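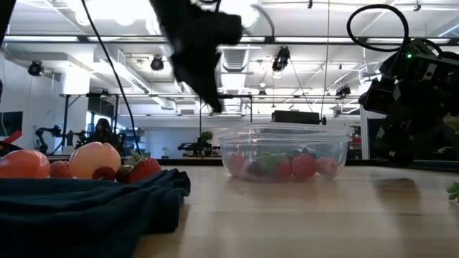

Which flag goes on which side when two delegations sit down together?

It depends on whose room you're in. Most hosts give the visitors the place of honour, and on a table that usually means the visitors' flag is on the left as the press see it, but plenty of countries do it the other way round, so ask the other side's protocol office before anyone sets the table.

Ledbridge Twin Table Flag Stand
£95 including VAT, flags sold separately

I've been making and selling table flags under the Pirzada name for long enough to have seen a lot of bilateral meetings go slightly wrong at the furniture end of things. Flags that sag. Flags that get knocked into the water glasses during the handshake (it happens more than you'd think!). Poles that lean in towards each other like they're sharing a secret. The Ledbridge is the stand I kept wishing I could buy, and in the end I drew it up myself and had the base cast by Bilter, who were very patient with me.

It's a single brass base with two poles, and it weighs 700 grams without the flags. That's heavy for a table stand and I make no apology for it. You can brush a sleeve against it and it stays put. There's green felt underneath, so it won't mark a polished table, and I can do black felt if you'd like, just say so in the order notes.

The poles unscrew for packing. Each one has a small crossbar at the top, so the flag hangs flat and you can see the whole design, which matters a great deal if your arms or emblem sit in the middle and would otherwise vanish into a fold. If you prefer the flag to hang in the traditional way from the side, take the crossbar off and use the two little clips in the bag. Please don't lose the clips. I do sell spares, but the postage costs more than they do.

What comes in the box

Brass base
2 poles with crossbars
4 side clips
Felt-lined carry case
A card with hanging instructions

About the flags

I sew the flags to order in satin, double-sided, with a proper hem and no fringe unless you ask for one. Send me the country names and I'll send back a proof of each flag before I cut anything. Do look at the proof! Flags change, shades get redefined, and some states have one version for civil use and another for government, and I'd much sooner have a dull exchange of emails than post you the wrong one. Allow 12 working days for the flags. The stand itself is in stock and goes out on its own if you're in a hurry.

Regional bodies and joint commissions are fine too, as long as you have permission to use the emblem.

Three poles or more

For trilateral talks there's the Emby, which has the same base stretched a bit and takes three poles in a row. All three are the same height, and I won't make one taller than the others however nicely I'm asked. For anything bigger than that you're better off with separate single stands, one in front of each delegation. Drop me a line with the shape of your table and I'll tell you what I'd do.

Looking after it

The brass is lacquered, so a soft dry cloth is all it wants. No metal polish, it'll strip the lacquer and you'll be polishing every week from then on. The flags can be ironed on a cool setting under a tea towel. I keep mine rolled, never folded.

Delivery and returns

UK delivery is free. I post to embassies and missions abroad as well, and I can address the parcel to a named desk if your mail room is the sort of place where things go missing. Stands can come back within 30 days if they're unused. Flags made to order can't, unless I've made a mistake, and then I'll sew you a new one straight away.

Prices on this page last checked 17/01/2023. The next batch of Emby bases is due in April, and I'm taking names for those now.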